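Where Do the Lids Go? A Report on Container Loss in a Shared Kitchen

Yu-na Cho, Emanuel Surdu and Neema Mushi
Supervisor: Veronica Munteanu
Household Studies, spring project

1. Why we did this

Everyone who has shared a kitchen knows the cupboard. You open it, a tower of plastic tubs slides out, and not one lid in the pile fits any of them. Our residence, Kasine House, has a cupboard like this on each floor, and the one on ours had reached the point where people opened it with a foot held ready.

We asked a small question: do lids really disappear faster than the tubs they came with, or do we just remember the lids because we are usually holding hot soup when we look for one? Our supervisor said this was "narrow enough to finish," and we took that as praise.

2. What had been written before

Very little. Emanuel spent two afternoons in the library and came back with a book on warehouse pallets. It has a good chapter on returnable packaging, and the main idea we took from it is that an object made of two parts has two chances to get lost. We could have guessed this, but now we can say we read it.

3. Method

We bought 25 identical tubs with matching lids from Bisitz, the discount store by the bus station. Each tub and each lid got a number in permanent marker. We put them all in the cupboard one evening in March with a note saying anyone could use them. The note did not mention the study, since people who know their lids are being watched may behave better than usual.

Every evening at nine one of us checked the cupboard, the drying rack, the sinks and the fridge. Anything missing from all of those places for a full week was marked as lost. If it came back later we marked it as returned and felt slightly foolish.

There were two problems with this plan. The first was that the permanent marker was not permanent. By the second week a good part of the numbers had gone down the drain, and Neema had to scratch them in again with a compass point. The second was that Virgil Matei, down the hall, worked out what we were doing and began moving lids around for his own amusement. He has since apologized. We left out the 4 days he admits to and can only hope there were no others.

4. Results

By the end of May we had lost more lids than tubs, though by a smaller margin than any of us had bet on. The final gap was 3. We had been expecting a massacre.

The more useful result was in the pattern. Tubs went missing one at a time and mostly came back, often with something growing in them. Lids left in groups and stayed gone. Nearly all of the lid losses happened near the end of a month, when people went home for the weekend with leftovers and came back with the tub only. Parents, it seems, keep lids. Yu-na called her mother to check this and was told it was none of our business.

We also asked our neighbors to fill out a short survey. It went to about 300 people across the building, and the replies were few and mostly rude. Of those who did answer, nearly everyone was sure that someone else was taking the lids. One person wrote only the word "Pop" and drew an arrow. We have not been able to interpret this.

5. Things we would do differently

Scratch the numbers from day one. Tell Virgil nothing. Include some tubs with hinged lids, which we skipped because they cost more and the budget was our own lunch money.

We would also like to look at bottle caps, jar tops and the other small closures that turn up in kitchen drawers long after whatever they closed is gone. They seem to behave the opposite way from tub lids, with the cap outliving the container by months. Emanuel wants to name this the Culent effect, after the brand of juice he drinks. The rest of us voted against it, and he has asked that his objection be recorded, so it is recorded.

The surviving tubs are still in the cupboard, and anyone on the floor may use them. Please bring back both parts.

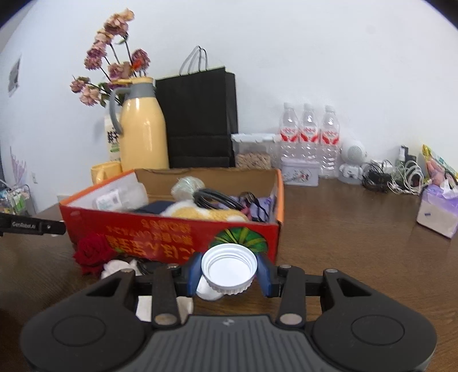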